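**Red pens for marking: which one does not leak?**

**inkwell_rey** · 31 August 2020

Good evening to all. I teach evening classes in Clotdale and I must buy red pens before the term begins. Last January I ordered a box of 100 from Corkport and many of them leaked at the tip. My cuffs are still pink. I have 300 exercise books to mark each month, so I would like a retractable pen which survives this. What do you use?

**plumtree9**

Do not buy retractable at all. A pen with a cap lasts longer. I have said this here before.

**inkwell_rey**

Thank you, but I lose the caps. Always, and usually on the first day.

**Killodmont_Post**

I don't agree with plumtree9. Caps dry out too if you forget them on the desk. For me the important thing is a clear barrel, so I can look how much red is left before I go to the classroom. With a solid barrel you learn it in the middle of a page.

**margin_662**

Same opinion. Mine is the clear sort with a red clip, and the refill shows well through the plastic. The shop sticker with the small lion is still on the lower half, I never remove it.

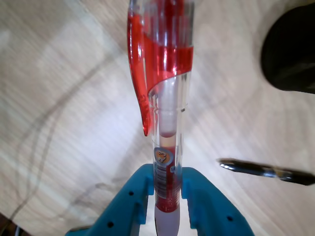 **plumtree9** thinks that a clear barrel only makes people worry, and that a good pen should be used until it stops and then you take the next one. Also refills cost almost the same as a new pen in my town, so why to look inside?

(Sorry, I wrote this in the third person, I was copying from my own signature.)

**margin_662**

Because I don't want to throw away the whole pen. I change only the refill, it takes one minute.

**inkwell_rey**

Then I will try 9 of the clear ones first, and not a full box. Does somebody know if the refills from Corkport fit in other brands?

**Killodmont_Post**

Some are too long. Measure the old one before you order.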